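About Rosthorpe Flight Log 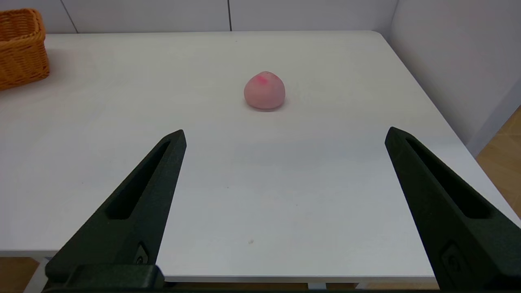

2 min read

Rosthorpe started as a shared spreadsheet between friends who couldn't stop listening to tower radio. We wanted one place to look up what had happened to a flight that turned back, held for an hour or landed somewhere it hadn't planned to, and when we couldn't find one that went past the big headlines, we started typing! The spreadsheet got so slow it took a full minute to open, so we moved it to the web and kept going.

Today there are 6 of us, spread over 4 time zones (handy, as planes don't keep office hours). The log has 501 entries as of 13 May 2019, and most of them are small stuff: a gear door light, a cracked outer windshield pane, a flap warning on approach. We love the small stuff. Crews deal with it calmly every day, and it hardly ever gets written down where passengers can read it.

Each entry gives the route, the aircraft type, the phase of flight and what we know about how it ended. If we don't know, we say so and leave the entry open. Radar tracks have gaps, and a plane that seems never to have left the ground may just have been out of receiver range, so we like to have a second source before anything gets marked closed.

The search page runs on Tilix, our own little database, and the maps are drawn with Veko, which one of us wrote over a very long winter and is still fixing. Ametepe is our mailing list. It goes out every 20 days with new entries, corrections and whatever odd diversion we've been arguing over.

Fly for a living? Fix planes? Live under an approach path and keep a notebook? Write to us, we'd love to hear from you! Corrections go to the top of the pile.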